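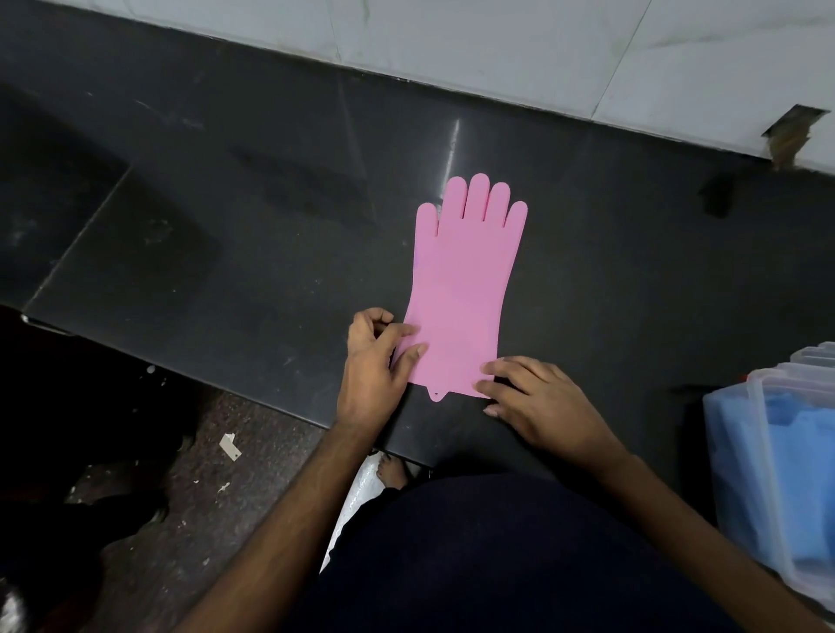

Support > Skirnusari home arm > Set-up guide > Section 4: Soft items

This site uses cookies to remember your language and the model you own. Accept / Manage settings

SECTION 4: FLATTENING AND FOLDING SOFT ITEMS

Last revised 2 August 2020

This section covers rubber gloves, silicone gloves, cloths and tea towels. Read Section 2 (Fixing the arm to a worktop) first. If the arm has not been levelled, nothing in this section will work properly.

What to expect

Flattening a washing-up glove takes a person a few seconds and very little thought. One hand holds the cuff while the other smooths it out. The Skirnusari can do part of this job. It will find a glove on a clear worktop, tell the cuff from the fingers and press the cuff flat. It cannot yet untwist fingers, turn a glove the right way out or pull apart two gloves that have stuck together. Those jobs are still yours.

Towels and cloths go better than gloves. Silicone grips the worktop and then lets go all at once, and the arm is slow to react when it does.

Before you start

1. Clear the part of the worktop the arm will use. Tubs and stacked boxes may stay at the side if they are outside the reach line you set in Section 2.

2. Wipe the worktop and let it dry.

3. Check for glare. On a polished dark top, the arm may take a streak of reflected light for the edge of the item. Move the lamp or half close the blind until the streak has gone from the work area on the screen.

4. Choose SOFT ITEMS on the control panel, then GLOVE or CLOTH. Do not use the CLOTH setting for gloves.

Note: Pale items on a dark top are found most reliably. Black gloves on a black top are usually missed. Put a light-coloured tray liner down first.

Teaching the arm a new glove

You need to do this once for each type of glove.

5. Lay one glove palm down in the middle of the work area, fingers pointing away from you.

6. Press the cuff flat with both hands, starting at the lower corners. Leave small gaps between the fingers so that the worktop shows through. The arm counts fingers by these gaps.

7. If the glove has a hanging tab, pull it clear of the cuff so that it lies flat and can be seen.

8. Take your hands away and press LEARN. Keep back until the light turns green.

9. Turn the glove a quarter turn and press LEARN again. Repeat until you have saved 4 views.

CAUTION: Do not reach into the work area while the light is amber. The arm may move without a sound.

Running the job

10. Place one glove in the work area. It need not be neat, but the cuff must be open and the fingers must not be tucked inside.

11. Press START. The arm will hold one side of the cuff and stroke towards the other. It makes up to 2 passes.

12. If the cuff is still creased after the second pass, the arm stops and shows CHECK ITEM. Smooth the glove by hand and press DONE. Pressing START again seldom helps.

13. To stack, choose STACK before placing the next glove. Keep to one type of glove per stack.

Note: The gripper pads wear faster on silicone than on cotton. Change them after 300 gloves. The panel keeps the count under SETTINGS > PADS. Use Oleo pads, soft grade. Hard-grade pads mark the cuffs.

CAUTION: Keep carrier bags and loose plastic away from the worktop edge. The arm cannot tell thin plastic from a soft item and may try to pick it up.

If it goes wrong

The arm presses beside the glove: repeat the levelling steps in Section 2.

The panel shows TOO MANY FINGERS: look for crumbs, marks or a second glove in the work area.

The glove slides: the top is damp or the pads are dusty. Wipe both.

The tab is folded under: lift it out by hand. There is no setting for this.

Next: Section 5, Hard items and lids

Reader comments (3)

Siham Jaber
Step 3 should be in big letters. Our worktop is shiny black granite and the arm spent all of February stroking a reflection. Blind half down and it found the glove first time.

Fouad Sayegh
We pack gloves in a small workshop and tried this alongside the Flaltedach unit. Both are slower than my slowest packer. Fine for tea towels. I would not buy either for gloves yet.

Rima Bitar
Does the TOO MANY FINGERS message also come up for mitts? Mine has one big finger and a thumb and I can't get past step 8.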